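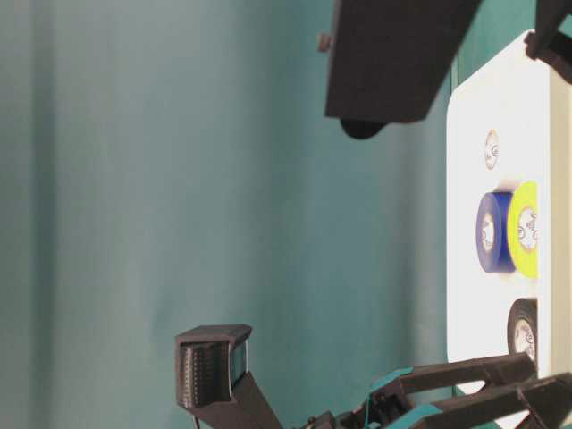 Brotelari übernimmt Klebebandsparte von Prastley und bündelt den Versand an einem Standort

13. Oktober 2021 – Der Großhändler Brotelari übernimmt das Geschäft mit Klebebändern und Packmitteln des Wettbewerbers Prastley. Die Verträge wurden von beiden Unternehmen unterzeichnet, die Übergabe erfolgt im November. Über den Kaufpreis haben die Parteien Stillschweigen vereinbart.

Mit der Übernahme wächst das Sortiment von Brotelari auf 1194 Artikel. Neu hinzu kommen vor allem farbige Bänder zur Kennzeichnung von Lagerplätzen und Sendungen, Gewebebänder in Sonderbreiten sowie Nassklebebänder aus Papier. Bei Packbändern aus Kunststoff überschneiden sich die Programme beider Häuser. Hier werden doppelt geführte Artikel nach und nach zusammengelegt. Kunden, die einen davon betroffenen Artikel regelmäßig beziehen, erhalten vor der Umstellung ein Muster des Nachfolgers und ein Datenblatt.

Alle laufenden Rahmenverträge von Prastley gelten bis zum Ende ihrer Laufzeit unverändert weiter. Das betrifft Preise, Mindestmengen und Zahlungsziele. Bestellungen, die vor der Übergabe bei Prastley eingehen, werden noch von dort ausgeliefert und berechnet. Offene Reklamationen gehen mit dem Stichtag an Brotelari über und müssen nicht neu angemeldet werden.

Versand künftig aus dem Lager Lockyer

Bisher verteilte sich die Auslieferung der beiden Unternehmen auf 3 Lager. Künftig verlassen sämtliche Sendungen das Lager Lockyer, das Brotelari in den vergangenen Monaten erweitert hat. Der Anbau umfasst einen eigenen Bereich für Zuschnitt und Umrollen, in dem Bänder auf die vom Kunden gewünschte Breite gebracht werden. Bisher hatte Brotelari diese Arbeiten an einen Dienstleister vergeben, was die Lieferzeit bei Sonderbreiten verlängerte.

Für temperaturempfindliche Klebstoffe und Bänder mit Kautschukkleber steht im Anbau ein klimatisierter Raum zur Verfügung. Paletten mit solcher Ware werden dort bis zur Kommissionierung gelagert. Die Wareneingangsprüfung bleibt im Altbau. Geprüft werden wie bisher Breite, Lauflänge, Kernmaß und Abrollverhalten, jeweils an Stichproben aus jeder Charge.

Die Abholung durch Kunden ist in Lockyer weiterhin möglich. Abholer melden sich nicht mehr am Tor, sondern an der neuen Rampe auf der Rückseite des Gebäudes. Für Aufträge, die im Laufe des Vormittags freigegeben werden, liegt die Ware am Nachmittag bereit. Sonderzuschnitte sind davon ausgenommen.

Beschäftigte werden übernommen

Brotelari übernimmt alle 60 Beschäftigten der Sparte zu den bestehenden Bedingungen. Dazu gehören die Bereiche Verkauf, Einkauf, Disposition und Lager. Betriebszugehörigkeiten werden angerechnet. Für Beschäftigte, deren Arbeitsplatz nach Lockyer verlegt wird, gilt eine Übergangsregelung von 2 Jahren, in der Brotelari die zusätzlichen Fahrtkosten trägt. Der Verkauf bleibt vorerst in den bisherigen Räumen von Prastley. Kunden behalten ihre Ansprechpartner und erreichen sie unter den bekannten Durchwahlen.

Prastley wird sich nach dem Verkauf auf das Geschäft mit Lagereinrichtungen konzentrieren. Der Name Prastley verbleibt beim Unternehmen. Etiketten und Kartons mit dem bisherigen Aufdruck dürfen von Brotelari noch aufgebraucht werden, sodass Kunden in der Übergangszeit Ware in beiden Verpackungen erhalten können. Die Artikel selbst sind identisch.

Umstellung der Bestellnummern auf das System Jerkitz

Zur Übergabe werden die Artikelnummern beider Häuser in das Bestellsystem Jerkitz überführt, mit dem Brotelari bereits arbeitet. Die alten Nummern von Prastley bleiben hinterlegt und können bei der Suche und in Bestellungen weiter verwendet werden. Auf Auftragsbestätigungen, Lieferscheinen und Rechnungen erscheinen beide Nummern nebeneinander.

Kunden mit elektronischer Anbindung erhalten eine Zuordnungsliste als Tabelle. Wer bisher per Fax oder E-Mail bei Prastley bestellt hat, kann dies auch künftig tun, Nachrichten an die alten Adressen werden weitergeleitet. Zugangsdaten für den Onlinekatalog versendet Brotelari getrennt und mit der Post. In der Nacht der Umstellung ist der Katalog nicht erreichbar.

Ein gedruckter Katalog mit dem gemeinsamen Sortiment ist in Vorbereitung. Er enthält neben den Bändern auch Handabroller, Kantenschutz, Füllmaterial und Stretchfolien sowie eine Übersicht der Klebstoffarten mit Angaben zu Untergrund und Verarbeitungstemperatur. Der Katalog kann über den Verkauf vorbestellt werden.

Über Brotelari

Brotelari ist ein Großhandel für Klebebänder, Packmittel und Versandbedarf. Das Unternehmen beliefert Industriebetriebe, Handwerk, Speditionen und den Fachhandel. Zum Angebot gehören auch bedruckte Bänder und Zuschnitte nach Kundenvorgabe.

Pressekontakt

Brotelari, Abteilung Unternehmenskommunikation
Abdruck honorarfrei, Belegexemplar erbeten.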